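About Stumside Laundry Service

Stumside has washed, dried and folded household laundry for families and sports clubs since its founding by Marisol Medrano. Our staff of 36 handles everyday clothing - shirts, shorts, towels and team wear.

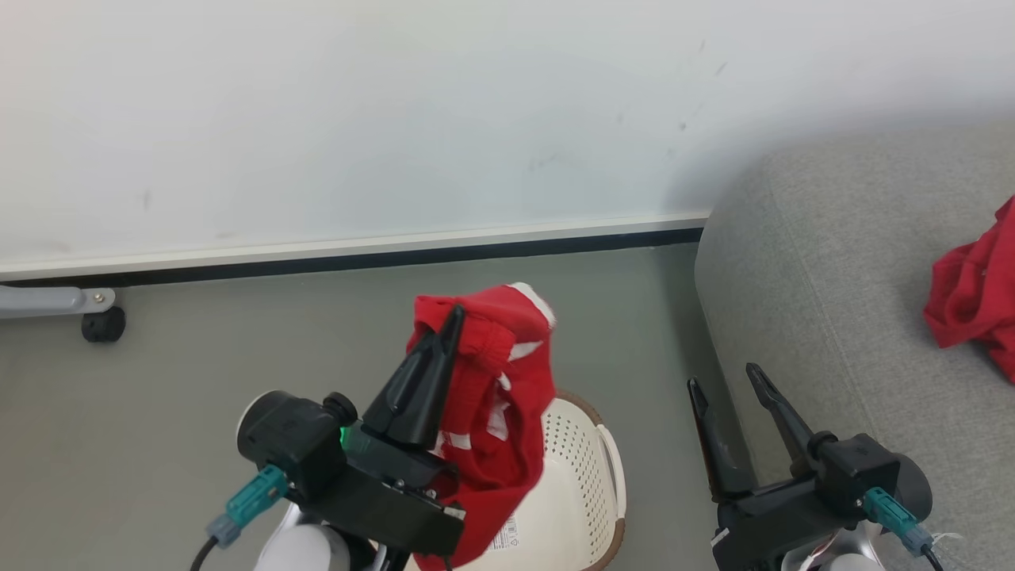 How should laundry be sorted before collection?
Place light and dark items in separate bags and empty all pockets.

Customer accounts are managed by Farzana Ghumman. The front desk opens at 8 a.m.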